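4.2 Choosing where to grasp

The planner in Culden was written on the assumption that a garment has edges, and that the edges are where the fabric stops. Garments do not share this view. A pair of pants dropped on a table offers the perception module a generous supply of lines, most of them folds, a few of them seams, and one or two of them worth pinching. Our first version scored candidate grasps by contour strength alone and developed a deep attachment to wrinkles.

We therefore added a second head to the network, which labels each pixel as hem, waistband, seam, fold or other. It was trained on 900 wrist images annotated by hand by two of the authors (Ong and Wijaya), who disagreed mainly about pockets.

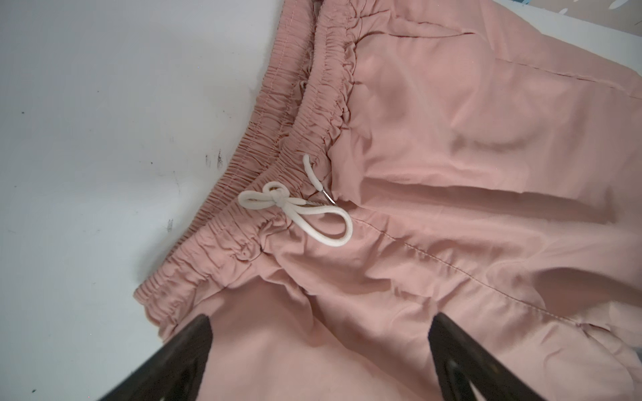

Elastic waistbands turned out to be the useful class. The gathers give a dense texture that survives most kinds of crumpling, and the label holds up at close range, when the fingertips block part of the view. Drawstrings are less cooperative. A loose bow lying across a waistband looks, to a network raised on contours, like the most exciting edge in the room. We mask cords before scoring, using a small detector borrowed from Odlow, our earlier cable-routing code, where thin things were the goal and not the nuisance.

Each arm then receives its own ranked list. The coordinator takes the best pair that passes three checks: both grasps are reachable, the arms do not cross, and the two points are more than 5 cm apart along the cloth. The last check was Dalisay's suggestion, made in March after a long afternoon of watching both grippers politely hold the same wrinkle. When no pair passes, one arm takes its best grasp alone and the list is rebuilt from new wrist images. 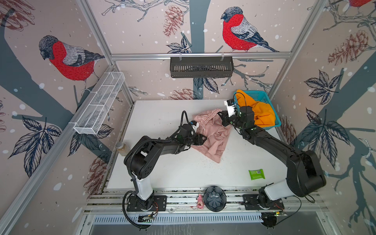
Figure 6. Two-arm workspace with the left gripper pinching the pink cloth and the right gripper above its edge.

Replanning takes 38 ms on the workstation under the bench, so the arms spend far more time moving than thinking. We make no claim that the ratio is ideal.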